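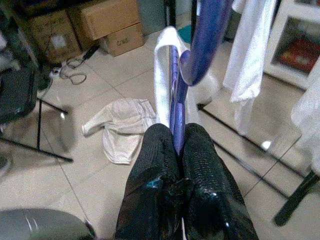 Abhishek Joshi asks whether the planner needs a full retrain for every new cloth item. No. Load the base policy, add 50 demos, done.

Why does Sasell drop frames?
Usually the wrist stream. Set the buffer to 32, restart the node.

Grip closes too early on towels?
Known bug, fixed in the August build. Untill you update, raise the close threshhold a bit.

Logs?
Under Burnus, last 1,000 steps only.

Contact: Sasell tooling desk | © Hasard | Back to top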